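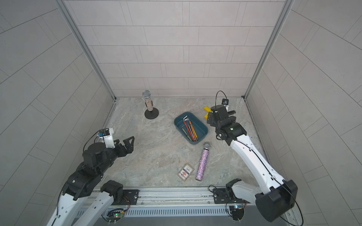 4.2 Cellule bimanuelle et protocole de collecte

Figure 3. La cellule Trevine en configuration « objets mêlés » : deux bras sur rail commun, chacun avec sa caméra de poignet, et une caméra fixe pour la vue d'ensemble.

Rechercher dans les articles OK Recherche avancée

Toutes les démonstrations de cette section ont été enregistrées dans la cellule de la figure 3. Les deux bras partagent un même rail en aluminium, ce qui nous évite de recalibrer leur position relative à chaque séance. Les parois carrelées ferment l'espace de travail sur trois côtés et fournissent un fond clair, très commode pour segmenter les objets sombres. Le sol marbré est plus exigeant : ses motifs perturbaient notre premier estimateur de profondeur, et nous l'avons gardé précisément pour cette difficulté.

La configuration « objets mêlés » associe un plateau bleu-vert garni de clés hexagonales, deux microphones - l'un debout dans son socle, l'autre couché -, une carte plate et un bloc jaune. Nous aimons beaucoup ce jeu d'objets ! Le manche pailleté des microphones renvoie des reflets qui changent avec le point de vue, et la carte posée à plat offre très peu de prise à une pince à mors parallèles.

Le corpus Lultemia compte 2778 épisodes, répartis en 8 tâches. La politique Skunent reçoit les images des trois caméras et prédit conjointement les commandes des deux bras. Nous l'entraînons pendant 4000 itérations, puis nous l'évaluons sur 200 essais dont les positions de départ sont tirées au hasard.

Le résultat qui nous réjouit le plus concerne la coordination. Privée des vues de poignet, la politique hésite longuement au-dessus du plateau ; avec elles, un bras stabilise le plateau pendant que l'autre saisit une clé, comportement qu'aucune consigne explicite n'impose. L'écart se resserre pour le bloc jaune, facile à localiser depuis la seule caméra fixe. La carte reste notre principal échec, et la section 5 y revient en détail.

Ce site utilise des cookies de mesure d'audience. Accepter Refuser Paramétrer

Commentaires (3)

M. Coughlan
Belle section. Avez-vous essayé de geler l'encodeur de la caméra fixe pendant les premières itérations ?

Éabha Carroll
Oui, le gain était faible sur le plateau et nul sur la carte. Les courbes seront dans l'annexe B, en décembre.

lecteur_rail
Très curieux de voir la même comparaison sur un sol uni.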